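Trornent opens orders for two-arm laundry folding bench

August 29, 2024

Trornent has opened orders for Ikach, a bench-mounted kit with two robot arms intended for handling clothing and other soft items. Shipments begin in November, starting with a first batch of 200 units.

The kit comes with both arms, grippers, mounting hardware and a control package licensed from Stomano. Buyers supply their own table and computer. Setup takes roughly 3 hours, according to product manager Eirlys Trevor.

Ikach ships with 107 recorded folding routines covering shirts, towels and pants. Pants remain the slowest category — one arm often has to lift a leg clear of the table while the other works on the rest of the garment.
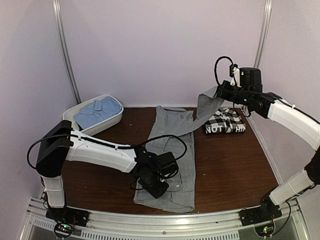

Routines can be edited or replaced, and new ones are recorded by guiding the arms by hand. Firmware updates are free for the first year. Alun Griffiths, head of support, said replacement gripper fingers will be sold separately. Pricing for schools has not been set. Andreadis will handle repairs outside the warranty period.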